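Cuaderno de taller – diciembre
Por Verna Lindgren
3 comentarios · 15 veces compartido

Sigo con la mezcla de «Peltuletti», la canción que abre el disco de Estik. Entré a las nueve de la mañana con la cabeza fresca y con el propósito de no tocar la voz hasta tener resuelto el estribillo. A las diez ya estaba tocando la voz, claro.

El problema de siempre: la estrofa funciona sola, con el bajo y la caja de ritmos casi desnudos, y cuando llega el estribillo todo se hace más grande pero también más turbio. Conté las pistas y son 18 solo de sintes y coros. Demasiadas para una canción pop de tres acordes, por mucho que a Chisholm le guste apilar cosas (te quiero igual, Chisholm, pero cuatro pads haciendo la misma nota no son cuatro pads, son una manta).

Silencié dos de los pads y el arpegio grave. Mejor enseguida. Al bombo le quité un poco alrededor de los 300 Hz y le dejé sitio al bajo, que ahora se entiende también en los altavoces pequeños. El pandero lo bajé, lo subí y lo volví a dejar donde estaba.

Con la voz principal probé la cadena de la semana pasada y suena encajonada. Hay un bulto por los 700 Hz que se nota sobre todo en las vocales abiertas, en «mañana» y en «nada». Un corte estrecho ahí, muy suave, y respira. Los coros doblados los abrí a los lados y les recorté los graves sin piedad. ¡Qué gusto cuando por fin se oye la letra!
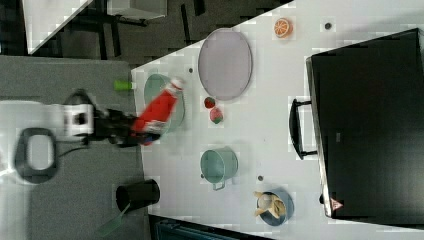

Puente y final

El puente me tiene loca. En la maqueta duraba ocho compases y se hacía corto, ahora dura dieciséis y se hace eterno. Hice una versión de doce que me convence bastante, entrando la batería en el noveno con el redoble al revés. Está guardada como «puente_doce_b». La «a» tiene un clic feo en el corte, no la uséis.

Para el último estribillo probé a subir un tono. Es el truco más viejo del pop y me da un poco de vergüenza, pero funciona – el problema es que la voz tendría que regrabarse, porque transportada suena a dibujo animado. Lo dejo sin modulación hasta hablarlo con el grupo. Mientras tanto metí una tercera por encima en el coro y ya levanta algo.

Comparé con la mezcla de «Utance», que es la que todos dimos por buena. «Peltuletti» sigue más oscura arriba y con la caja demasiado delante. También más comprimida de lo que creía, le aflojé el bus general y de repente los finales de frase tienen cola.

Pendiente:
– volver a escuchar mañana en el coche, antes de tocar nada
– pedirle a Chisholm las tomas secas de la guitarra, las que mandó llevan ya la reverb puesta
– decidir si el fundido final se queda o acabamos en seco (yo voto por en seco)
– afinar la segunda voz en la estrofa dos, solo la última palabra

Exporté una referencia a las seis y pico y está en la carpeta común. Si alguien la escucha con cascos, que me diga si el hi-hat molesta por la derecha, yo ya no lo oigo.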